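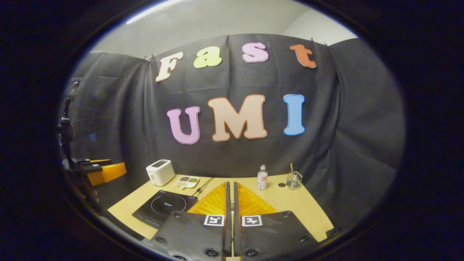 *Dr F. Hwang, Prillwood College of Food and Home Studies*

# Chapter 4: The Small Worktop Kitchen

My first kitchen in Prillwood was a table. I had one ring, a toaster, a socket behind the skirting board and a window that wouldn't open, and I cooked like that for two winters before I could afford anything with an oven in it. I'm telling you this so you know where my loyalties lie! Most cookery textbooks begin with a proper fitted kitchen and treat everything smaller as a sad compromise. I'd like to begin at the table and stay there for a whole chapter.

By the end of Chapter 3 you had planned a week of meals on paper. Now we need somewhere to cook them. You'll be working with an induction cooktop, a two-slot toaster and a divided dish for your dry ingredients, all on one wooden tabletop. If your school uses the Cekska workbooks, the matching practical is Unit 12, and you'll want it open beside you (well away from the ring, please).

## 4.1 Where things go

I always place the cooktop first. It's the thing you'll stand in front of, so it wants to be near the front edge of the table with its controls facing you. You shouldn't ever have to reach over a hot pan to turn it down. The toaster can sit further back, because you only visit it twice, once to put the bread in and once to fetch it out. Leave clear air above the slots, and don't push it up against a curtain or any other hanging cloth when you're going to use it.

Then there are cables. I am a terrible nag about cables, as my old students will tell you. Before you switch anything on, follow each one with your eyes from the appliance to the wall. If it crosses the part of the table where you chop or stir, move it. If it won't move, turn the table round, or swap your dishes to the other side and work there instead.

Wood is a lovely surface to work on, but it does mark. Keep a folded cloth or a cork mat ready for hot pans, and wipe up spills as you go. 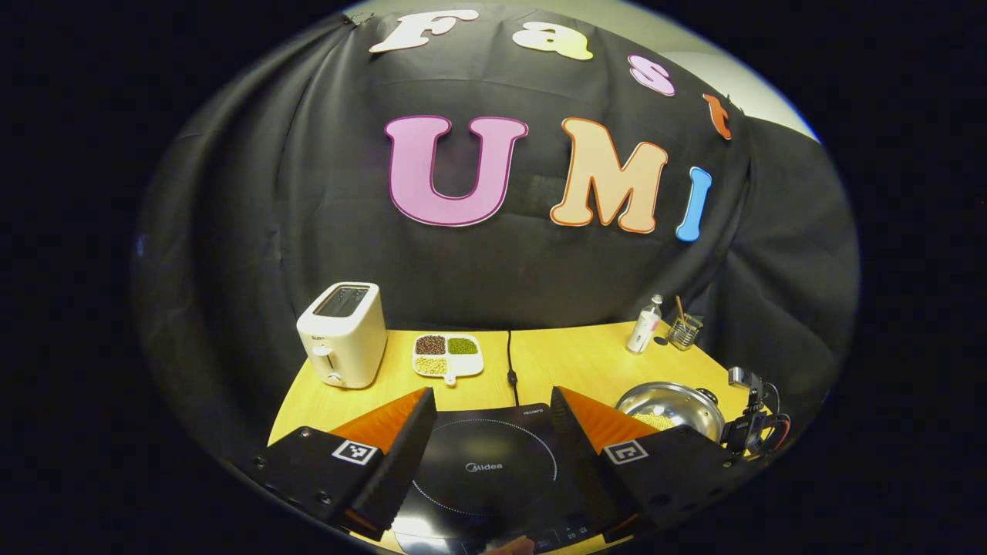
*Figure 4.1 Toaster, divided dish and induction cooktop on a wooden tabletop. The dish holds red, green and pale yellowish beans.*

## 4.2 Beans in a divided dish

I'm very fond of a divided dish. You can sort tomorrow's beans the night before, look at the colours side by side, and pick out any stones or shrivelled ones while you've still got the patience for it. In Figure 4.1 the green ones are mung beans, and they're where I'd like you to start, as they cook quickly and don't need a long soak.

Dark red beans need more care. If yours are kidney beans, soak them overnight, throw that water away, and boil them hard in fresh water before you let them simmer. Never skip the hard boil, however late supper is running. We'll come back to the reasons in Chapter 7, where there's a whole section on beans and food safety.

Keep each kind in its own compartment right up to the moment it goes in the pan. I once tipped three sorts in together for the Piltia supper club and served a stew that was half mush and half gravel. They were very polite about it.

## 4.3 Before you switch on

An induction ring heats the pan itself, so you need a pan with a magnetic base. Try a fridge magnet on the bottom of yours. If it grips firmly, you're in business, and if it slides off you'll need to borrow another one. Put the pan in the middle of the marked circle and start on a low setting. The glass will still get hot from the pan sitting on it, so keep your fingers off it afterwards, even when the power is off.

Have your pan, your magnet and a cupful of mung beans ready for Activity 4A, and read the instructions on the next page all the way through before you start.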